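Friesen Arena Seating System, Set-up Guide
Section 4: Changing the floor from hockey to concert
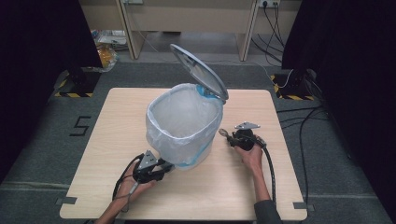
One reader of the earlier guide, Mullex, wrote to us that the lower rows should be pulled back before the floor panels come in, and that our old order cost his crew a full hour. We checked this at Skututar Hall and changed the steps.

Before you start
Switch off the row motors at the wall panel. The key stays with the shift leader. The full set has 371 floor panels, and every panel has its number on the short side.

Steps
1. Open the gates at both ends of the hall.
2. Push back the lower rows on the north side, then on the south side. Wait for the click of the lock.
3. Take out the glass above the boards. Two persons must carry each sheet.
4. Lay the panels from the center line to the outside. Start with number 1.
5. Close the panel joints with the Clinach key. Turn it to the right until it stops.
6. Put the chairs in blocks and connect them with the side clips. Keep the aisles free.

Caution: Do not walk under the rows when they are moving. If a row stops before the lock, do not push it by hand. Go to Section 9.

Note: The panels can be a little slippery in the first minutes, when they are lying on the cold ice cover. Wear the shoes with rubber soles.

For the change back to hockey, do the steps in the opposite order, but leave the gates open until the last panel is out.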